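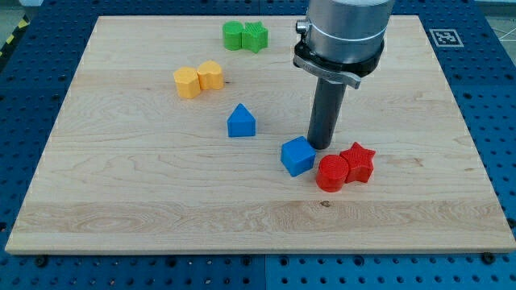
Packed lunches for grown-ups: does anyone keep this up past February?

Print this thread | E-mail this thread

demwood_dot
Every January I become a person who packs lunch. I own the containers. I own the tiny bottle for dressing. By February I am eating crackers over the sink at work and calling it a meal.

So I'm asking the ones of you who have kept going. I have 40 minutes at noon, a microwave shared with a whole floor, and a fridge at work that I trust about as far as I could carry it. I'm in Demwood, so the nearest sandwich is a drive. What do you pack that you still want to eat when the time comes?

Print | E-mail

soupfirst
Soup. Get a wide-mouth thermos, fill it with boiling water while you find your shoes, dump that out, put the soup in as hot as you can get it. No fridge, no microwave line.

I have a Jaria that's been dropped down two flights of stairs and it still shuts. Lentil, split pea, chicken and rice. Go easy on the rice, it keeps drinking in there and by noon you have a brick.

Print | E-mail

plumhollow
I will be the one to say it. Soup every day is a punishment. I did one winter of it and now I can't look at a carrot coin.

Leftovers from dinner, packed before anybody sits down to eat. If you wait until after, there are no leftovers, there's a spoonful of beans and a teenager who claims he was only tasting. Two portions come out of the pan first and go on the counter with the lid off to cool. The family has been told.

Print | E-mail

ustonmike
Sandwich. Same one every day. Turkey, mustard, pickles, the bread from the Kelemen bakery in Uston. I've had it for years and I have never once stood in front of a fridge wondering about my life.

Print | E-mail

demwood_dot
Mike, doesn't the bread go soggy? That's where mine falls apart. The tomato gets at it by 10 and from there it's a sponge with ambitions.

Print | E-mail

ustonmike
There is no tomato. Read the list.

Pickles get dried on a paper towel first. Mustard goes on the turkey and stays off the bread.

Print | E-mail

quietfork
Pack the tomato separately if you want a tomato! I do a sort of kit: bread in one bag, fillings in a little tub, put it together at the desk. It takes a minute, and yes, people watch you do it. I've made my peace with that (they're eating yogurt standing up, they can hardly talk).

Other things that hold up for me: cold sesame noodles, chickpea salad, hard-boiled eggs if your coworkers are forgiving, pasta salad with the dressing put on the night before. Things that don't: anything breaded, and avocado, whatever the internet says about leaving the pit in.

Print | E-mail

plumhollow
Strong no on eggs in a shared office. We had a memo.

Print | E-mail

soupfirst
We had a memo about fish. I don't think eggs are in the same league. Also the pit does help a bit.

Print | E-mail

quietfork
It helps the part that's under the pit.

Print | E-mail

larderlou
Coming at this from the money side. The noodle bowl across from my work is up to 13 and change with tax, so I wrote down what I spent on lunch one month, buying it most days, and it was 313 dollars. I was so annoyed I checked the month before and that was 305, so it wasn't a fluke, I'm just like this. Taped both numbers inside the cupboard door, right where the lunch tubs are. I've packed ever since, apart from the odd bad morning.

What I pack isn't exciting. A pot of rice or barley, a tray of roasted vegetables, something with protein, and 3 sauces in jars so it tastes like a different lunch. Peanut, green, and whatever's left of the salsa.

Print | E-mail

ustonmike
That's three lunches of the same thing in different hats. You could have had the sandwich.

Print | E-mail

larderlou
Says the man with one hat.

Print | E-mail

demwood_dot
OK, I've got a barley pot on and I pulled a portion of last night's chili before anyone could get to it. Got a look for that, but I got the chili.

Lou, how long do you keep the peanut sauce? Mine goes stiff in the fridge and then I don't trust it.

Print | E-mail

larderlou
A week, easy. Stiff is fine, stir in a spoonful of hot water and it loosens right up. If there's fresh garlic in it I use it sooner.

Print | E-mail

soupfirst
Chili is soup, by the way.

Print | E-mail

plumhollow
It is not.

Print | E-mail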